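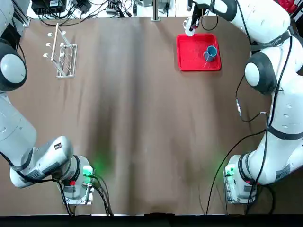 The Red Tray Years

Posted by Birdie Lyons in January
Print | E-mail | 58 shares | 17 comments

I own a red tray. I did not set out to become a person who owns a tray, and for most of my life I carried things to the table the way my mother did, in four trips and a bad mood. Then my neighbor Esperanza Fitzsimmons moved to Rirnham and gave away everything she couldn't fit in her sister's station wagon, and I came home with the tray, a lamp and a bag of wooden clothespins I still haven't opened.

For the first year it lived on top of the refrigerator, where it collected mail. I'd take it down at Christmas, find out what I owed and to whom, and put it back.

What changed things was coffee. I had bought a set of small white cups, the kind with a handle you can get one finger through if you've taken your rings off. They hold three swallows. In the store this seemed elegant. At home it means you are up again before you've finished sitting down, and if you have guests you are up for all of them, like a waiter nobody is paying. So the tray came down for good. Pot, cups, milk, the sugar that only Murray takes, everything out in one go.

It works very well as long as you don't look at the table.

The table is a separate subject. It has a brown cover on it that I bought because the surface underneath had suffered a fondue. The cover came folded, and it has never forgiven the folding. There are creases in it that run from the far side to the near side like a road map of somewhere flat, and dark streaks going the same way that I've decided are part of the design. I've tried a warm iron through a dish towel. I've tried leaving the encyclopedia on it over a weekend. Kolbrún Ragnarsson told me to hang it in the bathroom during a shower, so I did, and now I have a creased table cover that has been in the bathroom.

A small cup will find a crease. You set it down and it looks fine, and then somebody leans on the table to make a point about the school parking lot, and it goes over. A tray is flat. This was the great discovery of my middle age and I'd like some credit for it. The cups stay on the tray, people reach in, they drink their three swallows and put the cup back. In theory.

In practice everybody who comes to my house has a personal system. Iason Alexiou takes his cup off the tray and never returns it. I find it later on the windowsill, on the piano, once in the garage next to the paint. Murray Tuhiwai returns his cup but always to a corner, so that when I pick the tray up it tips. Kolbrún stacks. You can't stack these cups, the handles stick out too far, but she gets two of them balanced and then goes home.

I made a rule last Thursday. Heavy things in the middle, cups along the sides with the handles pointing out, spoons flat. I said this out loud, to adults. Murray asked if there would be a handout.

There is also the matter of getting the tray through the kitchen door, which swings toward you. I have a technique. You back into the hall, catch the door with your heel and turn, keeping your eyes on the pot. I learned it by doing it wrong with a full pitcher of iced tea — the wallpaper down there is a slightly different color now, and I've put a plant in front of it.

My daughter thinks I should buy mugs. She's right, and I have mugs, a whole shelf of them, including one from a bank that closed in 2000. They hold a sensible amount of coffee and they sit on that table cover like little boulders. But you can't put six mugs on the red tray and lift it, not with my wrist, and if I can't use the tray then we are back to four trips and a bad mood.

So the small cups stay. I've lost one handle so far, and that cup now holds toothpicks. The set wasn't sold singly, so I've been looking in thrift stores for a match and have come home with two that are nearly white and one that turned out to be an egg cup.

If anybody knows how to get a fold out of a table cover, please write. I have already heard about the shower.

Print this post | E-mail this post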